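When a Robot Arm Stops: The Cestden Fridge Fault
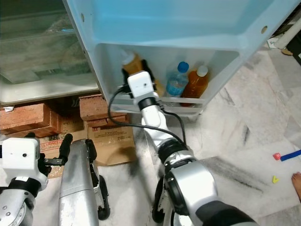
The robot's right arm reaches up to the bottle shelf inside the refrigerator door.

Taking a bottle out of a refrigerator is a small job for a person. For a robot it is a long list of small jobs, and a fault can happen in any of them.

The Cestden robot has two arms and moves on wheels. Each arm ends in a gripper, a kind of mechanical hand. During a test on 19th July, the right gripper closed on a bottle and then would not open again. The arm stayed where it was until a person stepped in.

What went wrong?

A motor inside the gripper moves its fingers. The motor gets power and messages through a cable. On the robot in the picture, a black cable loops out from the right gripper and runs back toward the arm. A loop like this gives the cable slack, so that the joint can turn without pulling on it.

Slack can also cause trouble. A loose loop may catch on a shelf edge or a bottle cap. In the July test, the loop caught on the door shelf. When the arm pulled back, the plug at the end of the cable moved a tiny distance. It was still in its socket, but the messages no longer got through.

What did the robot do?

The robot's computer sends a message to the gripper and waits up to 28 milliseconds for a reply. (A millisecond is one thousandth of a second.) If there is no reply, it tries again. After five tries with no reply, it stops both arms and the wheels. This is called a protective stop.

The gripper did not let go, and it was not meant to. A gripper that opens whenever it loses contact would drop whatever it is holding. A full bottle can weigh more than 750 grams – enough to hurt a foot.

How was it fixed?

Pantelis Politis, a technician at Windinlow, pressed the stop button, held the bottle, and opened the fingers by hand. He then fitted a clip to hold the plug in place and made the cable loop shorter. The gripper was opened and closed many times before the next test in August.

Safety rules near a robot arm

Stay out of reach of the arms, even when they are still. A stopped arm may start again.
Wear closed shoes.
Know where the stop button is.
Never pull on a cable or reach into a gripper. Tell an adult.

Words to know

Gripper: the part of a robot that holds things.
Joint: a place where an arm bends or turns.
Fault: something that stops a machine from working as it should.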